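Home Posts Lists Things I Have Lost About

The comb situation

2021-07-28

I have owned a great many combs and I have never finished one. They don't wear out. They go down the side of a seat, or into the pocket of a coat which then goes to the charity shop, and in both cases I stand in front of the mirror the next morning trying to do the job with my fingers and a sense of grievance.

In June I decided to sort out the bathroom shelf, mostly to avoid sorting out the loft. The shelf is 23 centimetres deep, and I know this because I once bought a storage box that was 24. The box now lives on the landing, full of things that won't fit on the shelf, so in a way it has found work.

Everything came off and went on the bed. I had 4 combs, which surprised me, as I would have sworn under oath to having none. One was the wide wooden sort from the chemist in Orkstead, bought after I read that plastic was ruining my hair. It smelled of a church and snapped a tooth in the first week. One came free with a bottle of Clakine shampoo and is the size of a bank card, good for eyebrows or a small dog. One was a metal thing I can't explain. The last was the plain dark plastic one with a long thin handle, the kind a hairdresser uses to draw a parting, and that's the one I have been using ever since.

I had always thought of the handle as decoration. I now think it's the better half. It draws a parting straighter than anything I could manage with the other end, it gets the fluff out of the plughole cover (I wash it afterwards, before you write in), and it will hook the light cord back when it swings behind the cabinet. The teeth are very fine, so it's no use at all on wet hair unless you enjoy shouting.

Washing a comb, by the way, is a job I'd put off for most of my adult life. Warm water, a squirt of washing-up liquid, half an hour in a mug, then an old toothbrush along the row. Do pick a mug you don't like. I did mine in the one from the Broketti café, which gave me bad coffee and then shut, so I feel we're even.

The rest of the shelf took 2 evenings. I threw out a hair wax that had separated into a liquid and an opinion, three hotel sewing kits, and a tin of Đoàn balm with nothing in it but the smell. I kept the metal comb. I know. It's in the box on the landing in case somebody comes to the door and asks for it.

The dark one has a place of its own now, on the left, handle outwards so I can find it without my glasses. So far it has stayed there, apart from one outing to the kitchen, where it turned out to be the right length for getting a lid from behind the bread bin. The lid doesn't fit anything I own, but I've washed it and put it away with the others.

Recent posts
A drawer full of lids
105 carrier bags and where I keep them
The loft, part one (there is no part two)
Against the decorative towel
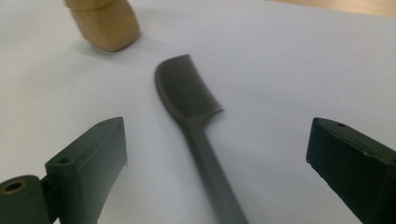
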